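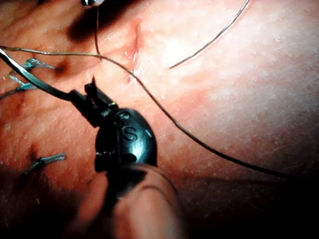 A short, narrow cut, with a long dark thread lying close by.

Home Body Animals Space Ask Us
June – by Banafsheh Khosravi
Last updated: Saturday

How do stitches work?

Have you ever torn a hole in your favourite jumper and watched a grown-up sew it up again with a needle and thread? Well, something very similar can be done when a person gets a cut that is too deep or too gaping to close by itself, and the thread even has its own special name. It is called a suture (say it "soo-cher").

Look at the thin, dark thread in the picture and see how it runs along, then bends and goes slanting down across the middle. The cut is the little upright slit just above it, with a reddish edge and a brighter red spot at the bottom end. The narrow black jaws have small squared tips, and there's a tiny gap between them.

Now, your skin is wonderfully good at mending itself. When you graze your knee, your blood makes a sticky plug called a clot, which dries into a scab, and underneath it new skin gets busy growing. A wider cut needs a bit of help – the two sides have to be held close together while all that growing goes on, and holding them is the stitch's job.

Does it hurt? Ladan Mahmoudi, who is 9 and lives in Ferkthorpe, wrote in to ask us that very thing. Usually the skin is made numb first, so you may feel some pulling or pushing but it shouldn't be sharp. If it is, do say so straight away!

Some stitches are taken out by a nurse or doctor once the skin has joined up, and others slowly dissolve inside the body. Either way, try your very hardest not to pick at them (we know, they can be terribly itchy).

Next time: why do bruises change colour?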